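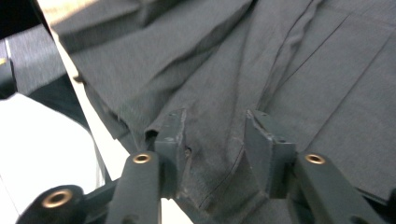 Our student club is recording cloth folding runs with two hand-held grippers for a project called Skikel, and I can't get repeatable grabs. On stiff cloth we are fine. With a dark knit like the charcoal one, the fabric bunches up between the fingers and I pick up two layers when I wanted one. We did 60 runs in May and threw out 13. Is it the fingers or the way I'm holding them?
Idalina Cordeiro

Reginald Blackwood
Probably both. Come in lower and close slower – most double grabs are from pushing down before the fingers close. Flatten the cloth by hand before every run. Check the finger tips too. If the edges are scuffed, swap them before you record another 50.

Zita
We had this in our class. Pleats were worse than knits for us. What helped was starting with both grippers on the cloth, same distance from the middle, and moving them together.

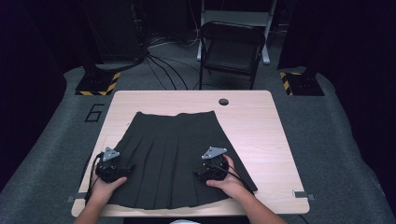
Pleated skirt, both grippers on the lower part

Write down where you start each run or you can't compare them later.

Seyoum
Try a different table? Ours was too slippery.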